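Small Red Things
Gallery – Dovodus, the desk shelf pages
Posted by Ylva Tangen, April

Quick one this time, typing between other stuff. I said I'd get the red page up before the blue page and I'm already late, so captions are short and I haven't checked spelling. Fix it later. Probably.

For anyone new: Dovodus is my ongoing list of little household things I like having near me when I work. Boxes, cups, tins, hooks, pots for pens. Nothing rare. Most of it costs less than lunch. I group it by color because I tried grouping by use and gave up, everything ended up under "holds stuff".

Red was always going to be a big one. I buy red without meaning to. Go out for an envelope, come home with a red cup. Same in Prikine last summer, two hours in the market hall and three red things in the bag, one of them a funnel. I don't need a funnel. It's on the kitchen page if you want to see it.

A few notes before the pictures, from your emails mostly.

The box. Yes, the little cube with the wood frame. Lots of you asked. It was in the Baltus clearance bin with no label, so I can't give you a name or a number, sorry. What I like is the mix, light wood round the edges and then that red front with a bit of texture to it. And the round knob! Plain wood, light tan, sits a touch to the left of center. I keep stamps in mine, and the spare key to the bike lock. A friend told me to paint the knob red to match. No. The knob is the best part.

The cup. Plastic, very plain, very red. Pens slide around in a wide cup and lean over like they're tired, so I only ever put one or two in. Blue marker against red is hard to beat. I did try green for a while, looked like Christmas by February.

Clay. Modeling clay is on the shelf all year here. Flattened into a disk it makes a decent place to stick pins, and it holds a note upright if you press the corner in. Goes hard if you leave it out too long. Sasaki, the stationery place by the station, sells the red in small blocks, I get 2 at a time, the second one is always gone before I notice. Wash your hands after, red gets on everything, ask my keyboard.

Bucket. Not red, I know, I know. Small metal one. It's on this page because every red group needs something gray next to it or it all turns to soup. I've used it for paper clips, for rubber bands and once for a very small cactus (cactus didn't make it).

On backgrounds: white underneath for red. Always. I tried a wood table, and the wood frame on the box just disapeared. Black behind is good too, the red goes deep.

OK pictures. Click to enlarge, if the site lets you.

Red box with the knob, red cup and its blue marker, flat clay disk, little metal bucket. White top, black curtain. My favorite row on the whole page

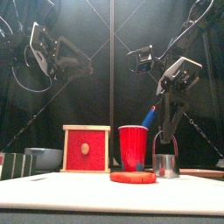
Red on white, close up. Nice fat oval, taller than it is wide 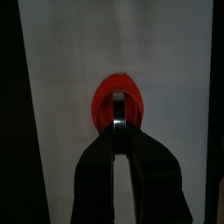
More red is coming. I still have the tin lids to sort, and the clothespins, and a sewing kit from my aunt that may be more orange than red – will argue with myself about that one. The full shelf is at 90 things now, which sounds like a lot until you see how small they are. My drawer would disagree.

Blue page next. Then white, if I can work out how to make white things look like anything. If you've got a tip for that send it over, same address as always, put "shelf" in the subject or it goes in with the junk.

Oh and the person who wrote about the Baltus bin: they moved it, it's at the back by the lamps now. Go early.

Back to: Kitchen – Hooks and pegs – Tins – Blue (soon)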